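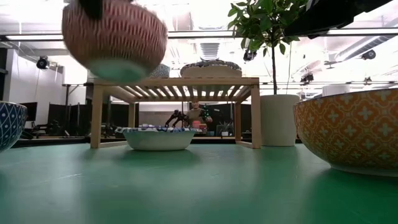 I've had four months with the Nerach bowl handler now, and I wanted to live with it through a March rush before saying anything, so please forgive the length!

We pack patterned bowls at Gandstead, the kind people buy one at a time and never match. Before the arm came, Pascal Gilbert and I did every transfer from shelf to table by hand, and by mid-afternoon my wrists had plenty to say about it. The Nerach takes a bowl by the rim from above, tips it and carries it over. I was sure we'd be sweeping up pieces all week. We've lost 12 bowls out of the first 4000, and a couple of those were my own elbow (sorry, Pascal).

It's happiest with medium bowls. Wide, shallow ones need a slower setting, and you do have to teach it each new shape, a job that fell to Viktória Dobos, who used to pack beside us and now spends her mornings on grip settings. She likes it, mostly, though she misses the chatting. So do I. The work is quieter, and I spend much more of my day looking closely at glaze and pattern, finding chips I would have wrapped up and shipped before.

The slatted wooden shelf is a lovely simple thing, and you can slide a bowl underneath when space runs short. I'd skip the Berneck fingertips, which marked our pale rims, and stay with the plain black ones.

My one real grumble is the manual, all 118 pages of it, with the cleaning instructions tucked away on page 110. Four stars from me, and I'd gladly give the last half back if they'd send a better index.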